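4.2 Where snacks are kept at home

The diary part of the study ran in 2 towns, Onham and Arango, with 1033 households sending back at least one full sheet. Of these 111 were dropped – no room filled in, or the same line copied down the whole page. Sheets were short on purpose. Item, room, time of day, eaten alone or not.

Kitchen cupboard came first in both towns, as in the earlier Rultel survey. Less expected was the bedroom. We coded 2044 eating events outside the kitchen and the bedroom took the largest share of them, ahead of the sofa. Mostly after nine in the evening. Mostly wrapped goods, single portions, nothing needing a plate.

Type of container matters here. Households that kept snacks in an open box reported more small events and fewer large ones; those with a lidded tin the reverse. Lachance puts this down to sight – food that can be seen gets picked at. We think reach counts as well, but the sheets can't seperate the two. Distance from bed to box was not asked. Should have been.

Sharing was also higher with open boxes (Fig. 3), though the gap closes once household size is put in. Students in rented rooms are a seperate case, see 4.4.

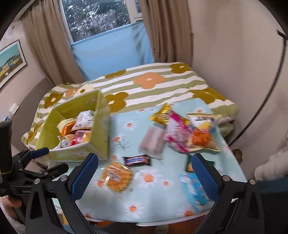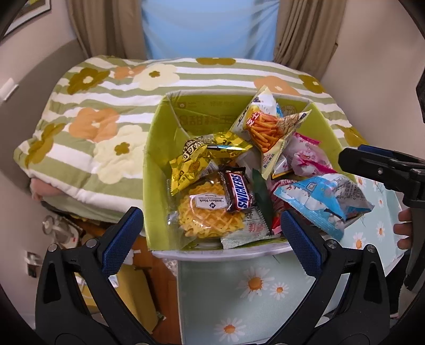

Fig. 3. Open box type, green card, with mixed wrapped snacks, in a bedroom. Both views. Coded "open, no lid" in Table 2.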